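Bench arm budget: the gallery
Posted by Radwa Zaki

Larden wants 927 dollars for a second arm. Before I sign, I'd like to know what we would be paying for, so these are from the bench, with my grumbling attached. 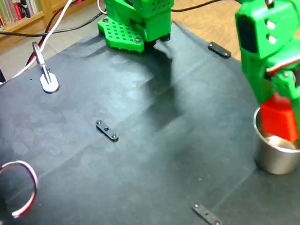
The quote covers the arm and 6 spare servos. It leaves out shipping, a power supply and anybody's time. Mirketti's quote had all of that in it and came to more, and I trust it more for that reason.
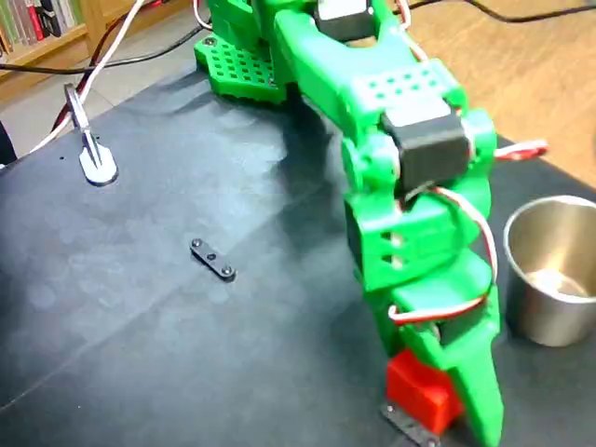

Sosau keeps telling me that printed parts are nearly free. Maybe the plastic is. Look at the wire looping down the forearm and around the wrist, though, and tell me who redoes that when a strand gives out. I put 17 hours of repair time in the plan and Cao thinks I'm being kind.
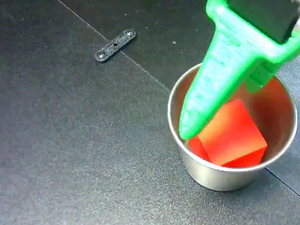
Payback is where I get stuck. Larden's sheet claims seven months, with no word on what the arm would be doing in them. One cube and one steel cup is a fair test of a gripper, but I can't build a budget line on it. I've asked for a trial on our own parts in February. No answer yet.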